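Keeping the Peloritz cell in tolerance
Speaker notes, Noemí Sandoval
Slot: 20 minutes with questions

Slide 1. Scope
One arm, one gripper, one tabletop. Skip the history of the cell. Say up front that policy training is Fenna Kuipers's talk and I will not cover it. This one is maintenance and setup only.

Slide 2. Mechanical baseline
Arm base bolts: torque check every September, paint marks checked weekly. The two tables are separate pieces. Do not level one against the other. Level the work table alone, then redo the hand-eye calibration.

Slide 3. Gripper wear
Finger pads go first. We replace them at 1,000 grasp cycles. Emiliano ran one set to 1,241 before the marker started to rotate in the grasp. Pass the worn pads around the room.
Cables: leave slack at the wrist, enough for full rotation. Check the jacket at the last clip before the fingers. Two of our three cable faults started there.

Slide 4. Fault 404
Our own code, assigned in the Zeltell controller config. Means the finger position was not reported within the time limit. Order of checks: connector, cable, encoder. Do not clear it and rerun.

Slide 5. Acceptance run after service
Marker into the mesh cup, tip down. Jog to the hover pose above the rim and stop. Check by eye from two sides that the marker is plumb and over the opening, then release the hold. The fruit and the chili stay on the table as spare grasp targets: two round, one long.
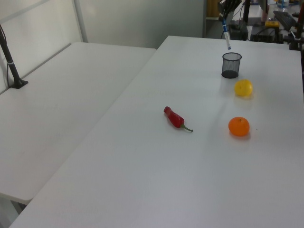 Slide 6. What goes in the log
Pad set number, cycle count, hover offset before and after correction. Initials. Guadalupe reads the log before the cell goes back to the users.

Slide 7. Open items
Wultitz pads on order, not yet tested. Quick-change plate: ask the room who has used one under daily load.
Take questions.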